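Section 2: Planning and budgeting for a two-arm bench

2.1 Before you order anything

A two-arm bench is a lovely thing to own, and the happiest owners are the ones who did an afternoon of measuring first. Work through the steps in order, with a tape measure and a copy of the Surport planning sheet beside you.

1. Write down the jobs. Stick to small, ordinary ones to begin with: lifting a sponge off a tray, opening a drawer, putting pencils back in a cup. Light objects let you choose the smaller arms, and the smaller arms leave far more money for everything else.

2. Decide how many cameras you want. We recommend one on each wrist. A close view past the fingers is wonderfully useful when the arms are working over the same tray.

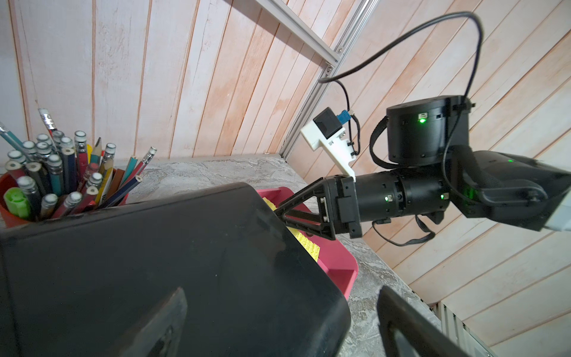
Allow for the printed bracket, the camera module and a cable long enough to loop freely when the wrist turns. Order one spare cable per arm. They are cheap, and waiting a week for one is miserable.

3. Set your ceiling. The Furdale bench came in at 3597 pounds against a target of 3000, and nearly all of the difference was framing and cable. Put both on the sheet as lines of their own.

Note: Delivery to Prekeddale is charged separately. Ask for it in the quote.

2.2 Choosing the bench and the props

4. Measure the worktop, then the wall behind it. Aluminium rail is great stuff for this, as you can hang baskets and shelves from it and keep the worktop for the work.

5. Set aside 80 pounds for props. Do enjoy this part! A little drawer unit with round knobs gives you pulling, pushing and reaching in for the price of a takeaway, and a roll of masking tape is as good a test of grip as anything in the Quintana catalogue.

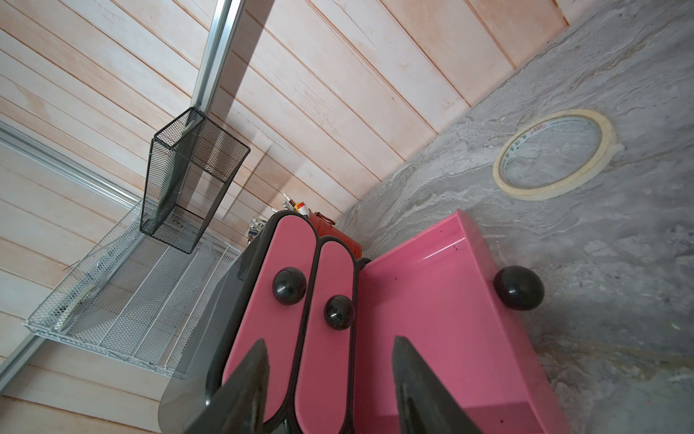
Buy two of anything that might be discontinued. Colours change from one batch to the next, and a matching replacement is hard to find a year later.

Caution: Check that drawers can open fully without meeting an arm at rest. Try this by hand, with the power off.

6. Add soft things. Sponges of different shapes and textures are brilliant value, and they forgive a clumsy first week of grasping.
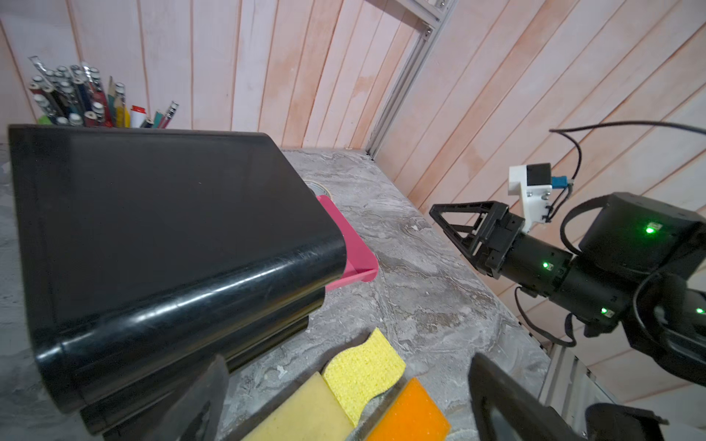 2.3 Sending in your planning sheet

7. Fill in every line, including the ones at nil, and quote form 306 in the subject of your email.

8. Send it to Ridwan Setiawan in planning support. Orders for delivery in May need the sheet and a sketch of the bench with the arm positions marked.

Sheet last revised Mar 9, 2021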